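Wiegand Reuse Center
Computer and Electronics Donations: Frequently Asked Questions

Last updated Jul 19, 2024

The answers below apply to households and small businesses wishing to donate computers and related equipment. Schools and public agencies should contact the intake office before delivering any items, as separate paperwork is required.

GENERAL

Who may donate?

Any resident of the county may donate, as may any business with its main office in the county. Proof of address is requested at the gate. A driver's license or a recent utility bill is sufficient. Residents of neighboring counties may donate on payment of a handling charge of $3 per item.

Where is the Center located?

The Center occupies the former freight depot at 349 Drondance Road. The depot was built in 1915 and its front steps are not suitable for heavy loads. Donors are asked to use the side entrance, which is reached from the lower parking lot and has a ramp. Carts are kept inside the door and must be returned before leaving.

Is an appointment necessary?

No appointment is needed for up to five items. Larger donations should be booked through the intake office so that the unloading bay can be held. A booking is kept for 30 minutes past the stated time and is then released.

WHAT THE CENTER ACCEPTS

Which items are accepted?

Desktop computers, laptops, flat-panel monitors, keyboards, mice, printers less than ten years old, network equipment, and cables of all kinds. Tablets and cell phones are accepted if they have been signed out of all accounts. A tablet that is still tied to a former owner's account cannot be given to anyone else and will be sent for recycling.

Which items are not accepted?

Tube televisions, tube monitors, microwave ovens, smoke detectors, and anything that has been in a fire or a flood. Batteries that are swollen or leaking must be taken to the county hazardous waste site. Staff will not unload them from a vehicle, and donors should not place them in a cart or a box with other goods.

Must a computer be in working order?

No. Computers that do not start are accepted, as are computers from which the memory, the drive, or other parts have been taken. Many are repaired using parts from other machines of the same model. Those that cannot be repaired are taken apart, and the usable parts are placed in stock. A short note taped to the case, stating the fault and when it began, is of great help to the workshop.

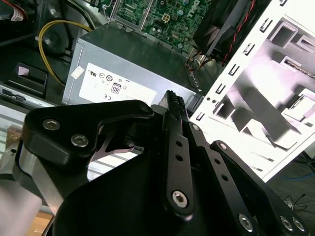 Does the Center accept software?

Software is accepted only in its original box with the license key. Home copies are not accepted. Manuals may be left on the shelf beside the intake desk, where other visitors may take them.

PERSONAL DATA

What happens to the files on my computer?

Every drive received by the Center is erased before the computer is tested for reuse. Drives that cannot be erased are destroyed. No member of staff opens or copies a donor's files at any stage, and the Center cannot recover a file once the donation form has been signed.

Donors are nevertheless advised to copy anything they wish to keep and to erase the drive at home if they are able. Printed steps for doing so are available at the intake desk — the same sheet is mailed on request.

May I keep the drive?

Yes. A donor may remove the drive before delivery, or may ask for it to be removed at the intake desk. The second option may involve a wait. The drive is handed back on the spot and a line is added to the receipt stating that it was not part of the donation.

Can the Center provide proof that a drive was destroyed?

A certificate listing the serial number of each drive is available to businesses and, on request, to households. Certificates are mailed within 15 working days. They are issued in the name shown on the donation form and cannot be made out to another person at a later date.

RECEIPTS AND VALUES

Will I receive a receipt?

Yes. Each donor receives a receipt listing the number and type of items. The Center does not place a dollar value on donated goods. The value claimed for tax purposes is a matter for the donor, who may wish to consult a tax adviser.

I have lost my receipt. Can it be replaced?

Copies are kept for three years. Please write to the intake office with the name on the form and the month of the donation. Requests received during May may take longer than usual, as the yearly inventory takes place in that month.

BUYING AND RECEIVING COMPUTERS

How are finished computers given out?

Two programs are in operation. Under the Gumum program, laptops and desktops are lent for one school year to students who have been referred by a teacher or a school counselor. Under the Jestus program, computers are given outright to adults in job training. Application forms for both are available at the intake desk and at branch libraries. Last year the two programs together placed 531 computers.

May the public buy equipment?

Monitors, keyboards, cables, and parts that are not needed for either program are sold in the front shop. Prices are marked and are not open to discussion. Computers are sold in the shop only when both waiting lists have been met.

What warranty is offered?

Complete computers carry a warranty of 90 days covering parts and labor. Parts sold singly carry no warranty but may be exchanged within 14 days if they prove faulty. The receipt must be shown in either case. Opening the case of a computer bought from the shop does not end the warranty, but damage caused while fitting a part is not covered.

Which older parts does the Center keep?

Stock changes daily and no list is published. The parts counter can answer questions in person or by telephone. Please have the make and model of the computer ready, and, for memory or a power supply, the details printed on the label of the old part. Staff are able to hold a part for two working days under the caller's name.

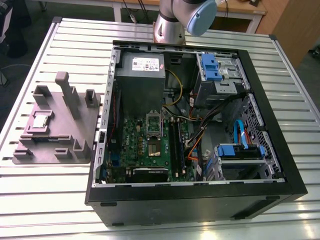 Sigrun Haugland asks whether a donor may name the person who is to receive a computer, and whether the Center would repair it first.

The Center regrets that it cannot accept donations on these terms. All computers enter common stock and are given out in the order of the waiting lists. A donor who wishes to help a certain person may prefer to give the computer directly, and the parts counter will gladly advise on which parts it needs.

Njål Løken asks if a business may collect the computers it has donated should its plans change.

A donation is final once the form has been signed. Where a business is uncertain, the Center suggests waiting until the decision has been made. Goods cannot be stored on behalf of a donor.

COMPLAINTS AND FURTHER QUESTIONS

How do I make a complaint?

Complaints should be made in writing to the office manager at the address given above. A reply is sent within ten working days. A person whose application under the Gumum or Jestus program has been declined may ask for the decision to be looked at again by a member of staff who did not take part in it.

Is this page available in other languages?

Printed copies in Spanish and Vietnamese are kept at the intake desk. Large-print copies in English may be requested by mail or telephone.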